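Dobrar roupa na sala

16 de novembro de 2025

Mudei a dobra da roupa do quarto para a sala há dois meses e não penso voltar atrás. No quarto fazia tudo em cima da cama, curvado, e acabava sempre com dores nas costas e com metade da pilha por arrumar à hora de dormir. Agora uso a mesa ao lado da secretária, junto à janela grande que dá para o pátio. Tem luz durante boa parte da manhã, e as nódoas que escaparam à lavagem veem-se logo.

A mesa leva um pano creme por cima. Experimentei dobrar diretamente no tampo, mas a malha escorregava e tinha de segurar uma ponta enquanto dobrava a outra. Com o pano a roupa fica onde a ponho. O pano também tem vincos, claro, e já desisti de o passar a ferro. Estico com a mão antes de começar e chega.

A peça azul-clara deu-me mais trabalho do que o resto do cesto. É de algodão fino, comprei-a na Garerine numa altura em que estavam a despachar a coleção de verão, e sai da máquina feita numa bola. Se a dobrar assim, fica com as marcas até a vestir. O que faço é pousá-la amarrotada, assentar as duas mãos abertas e empurrar o tecido do meio para fora, sem puxar pelas costuras.

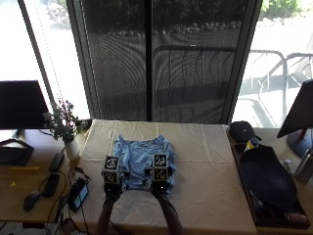 Depois viro e repito do outro lado. Só então começo a dobrar: lados para dentro, mangas para trás, e a parte de baixo para cima em duas vezes. Há quem dobre em três e ponha as peças ao alto na gaveta. Tentei, mas as minhas gavetas são baixas e as dobras ficavam presas em cima quando as abria.

Também mudei a lavagem. A máquina vem da casa antiga, em Nundstead, e centrifuga a 1.000 rotações no programa normal. Para as malhas finas baixei para 400. A roupa sai mais pesada e demora mais a secar, mas sai menos torcida, e isso poupa-me tempo na mesa. Para as toalhas e os lençóis continuo a usar o programa normal. No inverno talvez tenha de rever isto, porque em dezembro o estendal quase não apanha sol e não quero roupa pendurada pela casa durante dias.

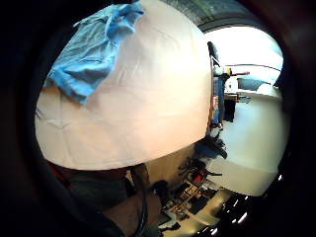 O azul ainda por alisar, em cima do claro.

Sobre o detergente, perguntaram-me nos comentários do texto anterior qual é que uso. É o Clirkadach, o líquido, sem perfume. Não tenho grande opinião sobre ele, lava bem e não me faz comichão. Uso menos do que a tampa indica e não notei diferença. Amaciador deixei de pôr. As toalhas ficam um pouco mais ásperas, mas secam melhor a pele.

A ordem em que dobro também foi mudando. Começava pelas peças pequenas, para ver a pilha descer depressa, e depois ficava sem espaço para as grandes. Agora faço primeiro os lençóis, com a mesa livre, e levo-os logo para o armário do corredor. A seguir vêm as camisolas e as T-shirts. As meias ficam para o fim e faço-as muitas vezes sentado, com o rádio ligado.

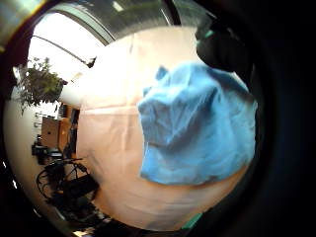 Pregas e mais pregas no tecido azul.

Na secretária ao lado tenho um vaso branco com uma planta de flores miúdas, entre o rosa e o roxo, e gosto de a ter à vista enquanto dobro. O resto da secretária precisa de atenção. Os cabos estão todos enrolados uns nos outros e descem até ao chão, e há papelinhos amarelos com recados que já nem sei se cumpri. Comprei umas braçadeiras de velcro numa loja em Sowerby – vieram 2 pacotes pelo preço de um – e continuam por abrir. Ando a adiar isso desde que mudei a mesa de sítio, e para chegar às fichas preciso de afastar a secretária da parede.

Falta-me também resolver o cesto. O que tenho é fundo demais e as camisas acabam sempre esmagadas lá em baixo. Procuro um mais largo e baixo, que caiba debaixo da mesa. Se alguém souber de um com pegas que não cortem as mãos, diga nos comentários.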